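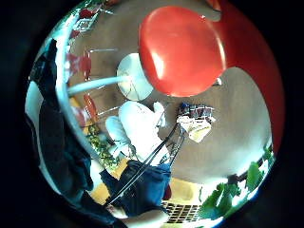 Seating area during the open day, wrist view from the hand-held gripper. Red chairs, white table, the plants.

Notebooks > Handling group > February

February, written up 4:40 pm
Reshma Mofokeng

Open day at Skernstead. Doors at 10, last visitors out a bit after three. Hüsnü and Yevdokiia ran the arm demo, I had the hand-held gripper table, Aniela was on the door and did the sign-in sheets. Final number from the sheets is 246. Last year's book is still in Yevhen's drawer so I can't compare yet.

Arm demo. Pick and place with the foam blocks, same program as the dry run. Speed held at 80 mm/s all day. Hüsnü wanted it faster after lunch and we left it alone. Two stops before noon, both from the light curtain when people leaned in to film. We moved the tape line back and had no more after that. Third stop at 1:15 was a real fault, joint 4 following error, cleared on restart. Logged it. Yevdokiia thinks it is the cable dress again, where it rubs on the elbow clamp. Check before anyone runs the arm at full reach.

Hand-held gripper. People understood this one fastest. You squeeze, the fingers close, and they can see the wrist view on the monitor. Most asked why the picture is round and why everything bends near the edge. I said fisheye lens, wide view, and showed them how a chair changes shape when you walk up to it. The seating area was good for this, the red stands out well against the brown floor. Note for whoever uses this view next: a dark sleeve takes up the whole left side if you hold the tool the way I do. Roll it up or turn the elbow out.

Trigger spring got soft by early afternoon. Swapped for the spare from the Plundent kit, which is stiffer – kids had trouble with it. Order the lighter one.

Questions I could not answer, to follow up:
- Payload of the Drokier fingers with the soft pads on. I said 200 g and then was not sure. Yevhen to confirm.
- Whether the same fingers fit the older wrist plate. A man from Ivanyshyn asked twice and left an email with Aniela.
- What a full set costs without the monitor.

Recording. We kept the recorder on through the gripper sessions with the notice up at the door. 445 clips on the drive, many of them a few seconds long from people tapping the trigger. Not sorted. I would drop anything under three seconds before we look at the rest. Yevdokiia has a script for that, but it expects the old folder names.

Monitor on my table went to sleep every ten minutes until Hüsnü found the setting. It is in the display menu, second page, not under power.

Left for tomorrow: joint 4 cable, charge both gripper batteries (one is at a single bar), take the tape off the floor, return the long extension cord to Yevhen. Foam blocks are back in the gray bin, one blue one missing.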